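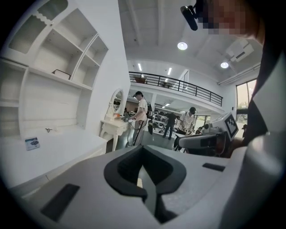 Chapter 4
Surfaces That Collect Things

Every home has a few flat places where objects come to rest. A hall shelf, the end of a kitchen counter, the top of a dresser and the desk are the usual ones. We call these landing surfaces in this book, and the term will come up again in Part Two when we get to entryways. A wide white desk built into a shelving unit is a typical case. A printed card is put down near the front edge, something small and dark ends up farther back, and the open cubbies above stay nearly bare because the desk is closer to the hand. A vanity table works the same way. Its top is meant for grooming, but it is at a good height for standing, so people reach over it to do other jobs as well.

In Chapter 3 you measured storage by volume. That method works for closets and boxes. It does not work well for a desk or a vanity, where the useful measure is clear area, meaning the part of the top you can use without moving anything first. A desk with plenty of drawers and no clear area is a poor desk. Write down the clear area before you change anything in a room, and write it down again when you finish.

What this chapter covers

The first section deals with desks that are joined to shelving. These are common in bedrooms and small studios, and they have one weakness. The shelves and the desk are built as a single piece, so the worker cannot move one away from the other. Items have to be sorted by how often they are used, then placed by reach. Daily items go in the row just over the desk. Items used every month or so go to the top, behind panels if the unit has them.

The second section deals with freestanding dressing furniture. A vanity with an oval mirror and curved legs takes up more floor than its top suggests, and the space under it is rarely good for storage. Leave it open. The top should hold what is used in front of the mirror and very little else. Older pieces often have carved or molded trim that gathers dust, and we give a cleaning order for these on the last page of the section.

The third section is about cables. A cable lying on a pale surface makes the whole surface look untidy, even when everything else has been put away. You will learn to sort cables into fixed, daily and spare, and to store the spare ones somewhere other than the desk.

The Clumville rooms

Most of the exercises use floor plans from Clumville, a row of small apartments fitted out with the same furniture and let to different tenants. Venla Laaksonen drew the plans and kept notes on how each household used its desk. Her notes are quoted where they help. One tenant kept paper on the desk and nothing on the shelves. Another used the Skosard tray system, which is described in the appendix, and gave it up by May – the trays were too deep for the cubbies and had to be pulled out all the way to reach the back.

Before you begin

You will need a tape measure, a pencil, a soft cloth and 12 blank labels. Choose one surface in your own home that is used every day. Do not tidy it first. Draw its outline on paper and mark each object where it lies, using simple shapes. Under the drawing, list the objects by name and put a letter next to each one: D for daily, W for weekly, R for rarely. If you cannot decide, leave the space blank and come back to it after Section 2.

Keep the drawing. Exercise 4.2 asks you to make a second one after four days of normal use, and the two are compared side by side.

Terms used in this chapter

Landing surface: a flat top where objects are set down in passing.
Clear area: the part of a surface that can be used without moving anything.
Reach row: the row of shelves a seated person can use without standing.
Spare cable: a cable not connected to anything and not needed that day.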